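Stiketti arm sim pack, worth it or not?

Page 1 of 1

torquewrench_pl
Joined: July
Posts: 9

Our lab is looking at the Stiketti subscription from Matmont. You get a simulated arm and gripper, a room to put it in, a set of tabletop tasks and a scoring script. They want 107 a month per seat. The sales page says policies trained in it "carry over to the bench." I've heard that line from every sim vendor since grad school. Has anyone here paid for it and then run the result on a real arm?

mudflap
Posts: 4

Paid for one seat, ran it for a quarter, dropped it. The install is painless, I'll give them that. The trouble is everything in there is too polite. Things sit where you put them. My real parts roll, stick to each other and end up under the bench.

gantry_goat

What were you picking? If it was small shiny parts then no sim at that price was going to save you. I use it for reach checks and camera placement and it's been fine.

mudflap

Small parts, yes, but their page doesn't say "good for reach checks." It says it carries over. I'm judging it on what they charge for.

torquewrench_pl

Here's a render from the trial, with the arm out over the green sheet. I haven't touched the lighting or the layout. Sales called this "production realism" on the phone. 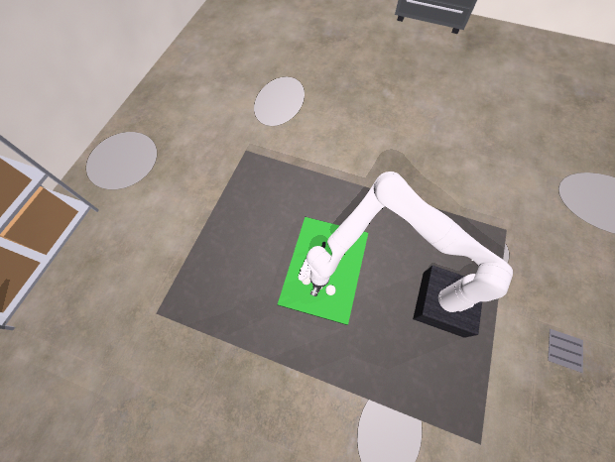 Stiketti trial, gripper over the green sheet, ball to the right of it

Nice floor, sure. But look at how clean the arm is, and the plain white ball on flat green. Any camera on earth can find that ball. I want to see it fail on something before I sign for a year.

nine_volt

The floor is better than I expected. Blotchy concrete is a decent background to train against, and the shadows from the arm are soft like they'd be under shop lights. Nurkgate's rooms look like a dentist's office by comparison.

mudflap

Looks don't grip anything. Ask them what friction numbers they use on the fingers and where they got them. I asked twice and got a link to the brochure.

gantry_goat

You can change friction yourself in the task file. It's in the docs, under contact settings.

mudflap

You can change it. You can't find out what it should be, so you end up measuring your own gripper on your own bench, and then what was the 107 for?

gantry_goat

For not building the rest of it. I tried rolling my own on Mangundap, which is free, and lost most of a summer to it. Your time costs something too.

nine_volt

Fair, although Mangundap has gotten a lot better. If torquewrench has a student who likes that kind of work I'd start there.

torquewrench_pl

No student to spare. What about the scoring script? Their sheet claims 100 percent on the ball task and gives no trial count, no start positions, nothing.

nine_volt

The score is from inside the sim. Same physics it trained on. I wouldn't put any weight on it. Move the start positions by hand and rerun. Mine dropped to almost half and I hadn't even changed the lights.

gantry_goat

Mine held up okay, but I kept the moves small. I'll admit I never ran that task on hardware.

mudflap

So we have three people in this thread and zero real pickups to show for it.

torquewrench_pl

That's what I was afraid of. I've asked Matmont for raw video of a real arm doing the ball task, uncut, failures left in. If they send it I'll post it. Until then we stay on the trial and I keep my card in my wallet.

nine_volt

Ask for the month-to-month price too. It isn't on the site but they gave it to me when I pushed.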